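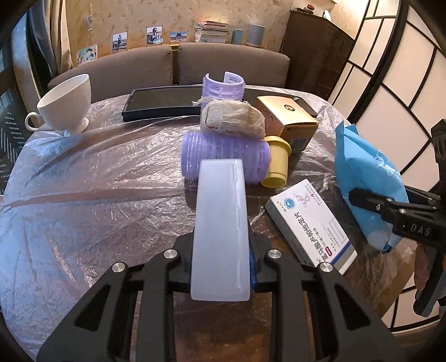 Workshop notebook, 2025-01-11

Quiet Saturday in the shop, with the radiator ticking and a pot of coffee all to myself, so I finally got around to the second test pour of the beeswax and soy blend. I have been putting it off since December, when the first batch came out with those ugly frosty rings on top and I got so discouraged that I shoved the lot under the bench and went home to bake instead.

For anyone picking this up after me, the new blend is 355 grams of the Fista soy flakes and 64 grams of beeswax pellets, melted slowly in the double boiler (the small one with the dented lid, please, the big one runs too hot on the left burner). I stirred for 8 minutes and then let it sit until a skin just started to form at the edge before pouring. Last time I poured much too early. I was impatient, and I think that was most of our trouble, though the draft from the back door can't have helped either. I've stuffed an old towel along the bottom of it and I'd be grateful if it stayed there!

The wicks are the Brennan cotton ones, the medium size. I dipped them first and pulled them straight on wax paper, and I have to say it makes the whole job so much more pleasant, you aren't chasing a curly wick around the jar with a skewer while everything sets. We have nearly 100 left in the drawer, under the labels.

Scent went in last. I used the cedar in half the jars and left the others plain, and I still love the plain ones best. They smell like honey and a bit like my grandmother's linen closet, and I don't know that we need to improve on it. The cedar is strong. I would cut it back by a third next time, maybe more, but I'd like somebody else's nose on it before we change the card.

Tops look smooth so far. One jar has a small dip near the wick and I've left it alone for now, as I'd like to see what it does overnight before I go at it with the heat gun.

Still to do: burn test on Monday, one cedar and one plain, side by side on the metal tray. Ask Orkitz whether the short jars are coming back, we are down to the odd ones with mismatched lids. The Mumov thermometer is reading low again, so check it against the kitchen one before you trust it. Coffee filters are out too.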